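Up at half past six because the light comes straight in at the back of the flat and I still haven't bought a blind. Porridge, tea, a look at the list I wrote last night. The list had twelve things on it, which was too many, and I got through seven.

The main job was the little fridge. I have been meaning to sort it out since I moved over from Hondham in the spring. It is a small white one that stands on its own, and I bought it second-hand from a man near the Felgate roundabout for less than I would have spent on a week's food. It has been useful, but I have treated it badly. Everything went in and very little came out.

I started by emptying it on to a towel. Two jars of pickle, both opened, one of them with about a spoonful left. Half a lemon gone hard. Butter, a second butter I had forgotten about, a tub of the Jadoon yoghurt that was a fortnight past its date. Four eggs. A bag of spinach that I won't describe. Mustard, miso paste, a piece of cheese wrapped in so many layers that I had to cut it open to find out which cheese it was. It was the Cheddar. I kept the good butter, the eggs, the mustard, the miso and the fuller pickle, and put those in the cool bag with an ice block. The rest went out, and I took the bag straight down to the bins so that it wouldn't sit by the door all day.

Then the shelves. There are meant to be more of them than I use. I had taken one out in April to fit a cake in and put it on top of the wardrobe, where it still was. I washed that first in the sink with washing-up liquid and stood it on the rack. The inside of the fridge I did with warm water and bicarbonate of soda, which is what my mother always used, and a cloth cut from an old pillowcase. The back wall wasn't bad. The bottom had a brown ring from something, soy sauce I think, and that took three goes. The door seal was the worst of it. I went along the folds with a cotton bud and used up eighteen of them before they came away clean.

I left the door wide open to air and had a cup of tea standing up.
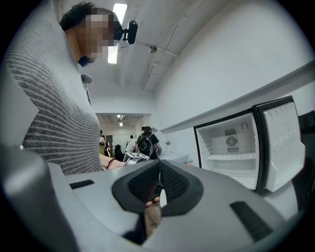
By eleven I was ready to think about what should go back and where. I have read that the coldest part is at the back, and with a fridge this small it is easy to believe, as I once found a lettuce frozen to the wall. So milk and eggs are to go forward and nothing leafy is to touch the back. I decided to leave the wire shelf low down for now and keep the tall things above it. If that doesn't work I will bring the other one back from the drying rack and try it halfway up.

I turned the dial to the middle and put the thermometer in, the cheap Nomarov one that came in a pack with the oven one. It took around 100 minutes to settle, which was longer than I expected. I kept opening the door to check, and that can't have helped. In the end it showed four degrees and I left it alone.

Walked to the shop after lunch. I wanted to buy only what I would eat before the end of the week, and mostly managed it: milk, carrots, a cucumber, hummus, two salmon fillets, a small tub of cream for the potatoes. I also bought a third jar of pickle. It was reduced. The walk back was warm and the bag handle dug into my fingers, so I stopped on the wall by the chemist for a minute.

Put everything away and it all fitted with room to spare. I wrote the dates on bits of masking tape and stuck them on the lids – I have done this before and kept it up for ten days, so we will see.

Other things done: changed the bed, descaled the kettle, rang the dentist, found the lead for the lamp, paid the water, posted the form. Not done: the blind, the bike tyre, the box of papers under the desk, the email to the landlord about the tap, and the hem on my grey trousers. I have moved all five to tomorrow's page.

Salmon for supper with the potatoes and half the cucumber. The potatoes needed longer. I had the radio on and did the washing-up straight after, including the roasting tin, which I usually leave to soak until morning.

It is nearly ten now. The fridge is humming a bit more than it did, I think because it is level again after I pushed it back – or because the kitchen is quiet. I will check the thermometer before bed. Need bin bags and more cotton buds.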